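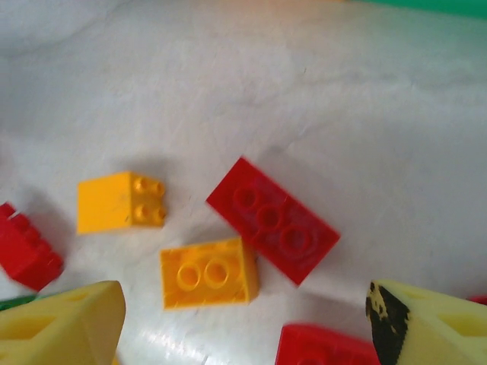 ¿A partir de qué edad conviene trabajar con ladrillos de construcción de tamaño grande?
A partir de los 2 años, según el criterio que aplica Skumidar en sus salas, y hasta los 5 en las actividades de clasificación por color y forma.

Con esa consulta, formulada por una de las familias asistentes, se abrió el turno de preguntas de la jornada de puertas abiertas que el centro de recursos lúdicos Skumidar celebró el jueves en su sede de Skodside. La delegación de nuestra red de ludotecas asistió a la sesión de tarde y recoge en este informe lo más relevante de la visita.

Recepción y recorrido

La entrada se organizó por turnos, con un máximo de 12 personas por grupo. El recorrido comenzó en el almacén de préstamo, cuyo inventario asciende a 1.867 piezas sueltas, sin incluir los juegos de mesa ni los materiales de psicomotricidad. El personal explicó que los ladrillos grandes son el artículo más solicitado por las escuelas infantiles de la comarca y que se prestan en cajas por colores, con una ficha de control que se revisa a la devolución.

Los lotes de ladrillos amarillos y rojos se reservan para las actividades de iniciación. El centro prefiere limitar la gama al principio: dos colores bien diferenciados y dos formatos, el cuadrado de cuatro tetones y el alargado. Las piezas se esparcen sobre una superficie clara y cada participante las agrupa según su propio criterio antes de recibir ninguna consigna.

Taller de clasificación

El taller, de unos 30 minutos, se desarrolló con el programa Kvaran, material didáctico que Skumidar emplea desde hace varios cursos. La delegación observó que los ladrillos caídos de lado o vueltos del revés ocupan a los más pequeños tanto como el propio color, pues han de girarlos para encontrar los tetones. El equipo educativo dedica a ese gesto una parte específica de la sesión — la denomina «poner en pie» — y lo anota en la hoja de seguimiento.

Se consultó también por el estado del material. Las piezas con marcas superficiales de uso permanecen en circulación; las que presentan grietas o aristas se retiran. La limpieza se realiza con agua templada y jabón neutro al cierre de cada préstamo, y el secado, en rejillas, durante la noche.

Mobiliario y suministro

Las mesas bajas y las estanterías abiertas proceden de Govico, que las fabricó a medida para las dos salas. La altura resulta adecuada, si bien el pasillo entre ambas estancias es estrecho para el paso simultáneo de un grupo y un carro de cajas. El centro tiene previsto trasladar la zona de devoluciones a la planta de acceso en julio.

Condiciones de préstamo

Las entidades asociadas pueden retirar hasta cinco cajas por trimestre. Las solicitudes se presentan en el mostrador de Skodside, en horario de mañana, y la recogida corre a cargo de la entidad solicitante.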